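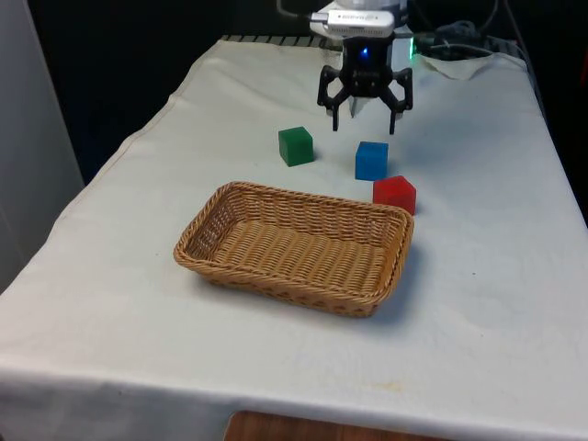

4. Setting Out the Table for the First Pick

By now your arm should be bolted down, wired, and able to go through its wake-up routine without complaint. If it isn't, please go back to section 3 and take your time there, as none of what follows will be any fun with a loose base. This section gets you from a bare table to a first proper pick, using three small cubes and a basket. It is the same exercise we use in the shared shop for everyone who joins the Eltora build, and most people come back to it whenever they have changed something and want to know whether the arm still behaves.

You will need:

A white cloth big enough to hang over the front edge of the table
Three cubes in red, green, and blue, all the same size
A shallow basket with sloped sides (ours is woven wicker, and any low one will do)
A roll of white tape
The hand controller and the stop button from section 2

4.1 Laying the cloth

1. Press the stop button and leave it pressed while your hands are on the table.

2. Spread the cloth and smooth it outward from the middle. Small creases are fine, and so are a few marks. Ours has plenty of both by this point and we have never bothered to replace it.

3. Pull the front edge down over the lip of the table so that it hangs. Push any spare cloth to the sides or the back, well away from where the cubes will go.

Note: Barnabás Simon ironed the cloth for his first build and reported no difference at all, so you may save yourself the trouble.

4.2 Placing the basket and the cubes

4. Set the basket down on the left half of the table, empty, and turn it a little so it sits on the diagonal. The fingers come in at an angle on the drop move, and a basket set square to the table tends to get bumped on its long side.

5. Put the cubes on the cloth to the right of the basket or behind it. You don't need to measure anything. Leave enough room around each one for an open finger on both sides – if you can slide your own thumb in comfortably, you are in good shape.

6. Make the blue cube your first target and give it the most central spot. The red and green ones can go wherever you like within reach.

Caution: A cube standing right up against the basket is a hard first pick. The finger on that side may come down on the rim. Save that arrangement for later, when you have a feel for the arm.

4.3 Checking the cable

7. Look at the cable that runs down the arm to the gripper. It should have a generous loop in it, long enough that the wrist can turn all the way in either direction without pulling the loop tight.

8. Tape the top of the loop to the upper housing. One good band, wrapped right around, is plenty. Leave the lower part free to move.

9. With the power still off, turn the wrist by hand as far as it goes each way and watch the loop while you do it. If it catches on anything, move the tape up a little and try again.

Note: Parvathi Panicker, who wired the first arm of this kind in our shop, suggests pressing the tape down again every 18 sessions or so, and a good deal sooner in a hot room.

4.4 Lowering onto the cube

10. Release the stop button and wait for the arm to settle. Open the gripper fully and bring it over the blue cube, staying well above it.

11. In the Clultik panel, set the speed limit to 1,000. The factory value is 3,000, and that is much too lively for a first try.

12. Lower the gripper in short taps of the controller. Stop when the fingers are on either side of the cube, then look from the front and again from the side before you do anything else.
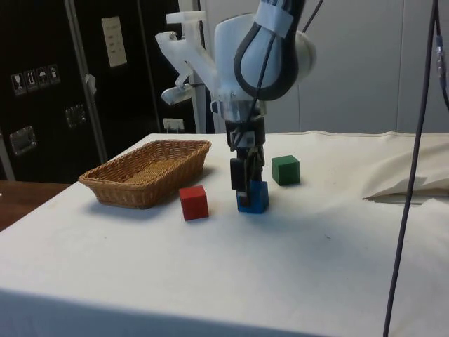
Figure 4-2. Gripper down on the blue cube, with the cable loop taped at the top.

13. Close the fingers slowly. If the cube skids or tips, open up, raise the arm, and shift the gripper a touch toward the side the cube moved to.

14. Once you have a grip, raise the arm straight up until the cube is clear of the basket rim, move left over the basket, lower, and open.

Caution: Keep your free hand on or beside the stop button for the whole of steps 10 to 14. Do not reach in to straighten a cube while the arm is live, however slowly it seems to be moving.

4.5 If the fingers press too hard on the cloth

The gripper is coming down too far. Open the height page in the Clultik panel and read the floor value. On our table it is 1,645, and yours will be different, as it depends on how high your base sits. Raise it in small steps until the fingertips just brush the cloth, then save it under the name of your table. Fiachra Ní Mhurchú keeps hers on a strip of tape by the controller too – a habit worth copying if several of you share one arm.

When the blue cube goes into the basket without a fuss, repeat steps 10 to 14 with the red one and then the green one. After that, go on to section 5, which covers saving your moves.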